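Speaker notes – perception talk, Ketent meetup
13 September 2022
Anum Minhas

Keep to 18 min. Skip intro if Cameron runs over again.

Start with the question from the last meetup – why does grasp planning fall apart inside a container? Let people answer. Wait for it.

Open bench, easy. Object on flat surface, clear outline, depth is fine, planner gives you twenty good grasps and you take the top one. Put same object in a dark bowl or bin and most of those go away. Rim is in the way. Walls are black, so is half the gripper. Soft stuff piled on other soft stuff.

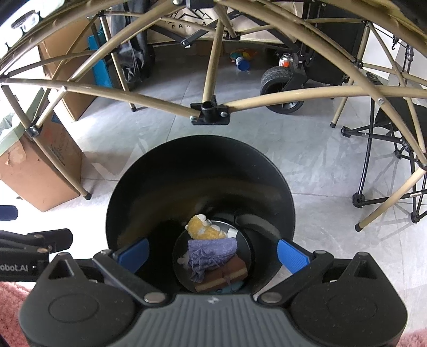
So the planner has to know about the rim before it knows about the object. We did this backwards for months. Old stack: segment object, rank grasps, check collisions last. Throws away nearly everything and then picks something silly from what's left. New stack: fit the rim as a circle first, build a cone of allowed approach directions, only sample grasps inside the cone. Liam wrote the fit, thank him here.

Numbers slide. 895 demos recorded in August. 643 survived the filter. Say what the filter does – drops anything where tracking was lost or timestamps drift between the camera and finger width. Do NOT get pulled into the clock sync story, it eats ten minutes.

Of those 643, 558 went to training, rest held back. Somebody will ask if the split is by episode or by frame. By episode. Always.

Background clutter – tubes, wheels, chair legs, boxes. Early on the rim fit would grab onto any curve it liked, a tire for example. Fix was cheap: only look between the finger pads, plus a margin. The pads are blue so you get them nearly for free, color threshold and done. Pravesh wanted a network for this. No.

Next: see-through things. Slow down here, best part of the talk. 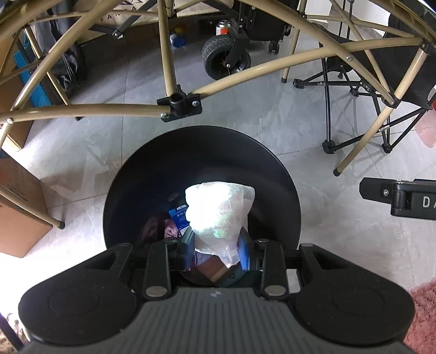 Depth on thin plastic is garbage, holes everywhere or it reads the surface behind. Strong light makes it worse, the bright side clips to white and you lose the wrinkles. What we do now – trust finger width over depth once the pads start closing. Width stops changing before the command says it should, something is in there. Dumb check, catches a lot.

Where it still fails: very thin film, width looks the same as empty. Mohsin is trying motor current as a second signal. No results yet, dont promise any.

Tooling, two min max. Ravometti is the replay viewer, Brasono does the labels. Show scrubbing, show the width plot under the video, jump to the point where the plot goes flat. Have the clip loaded BEFORE the talk, wifi was awful last time.

Release planning, if asked: policy outputs a pose, we don't release on pose alone. Need to be inside the rim circle and under a hight limit. Otherwise the bag hangs off a finger and the log says success.

Questions I expect –
Does it work with square bins? Not yet, the fit is circles only.
Code? Rim fit yes, labels no.
Frame rate? Ask Liam.

Leave contact slide up. Get the HDMI adapter back from Cameron.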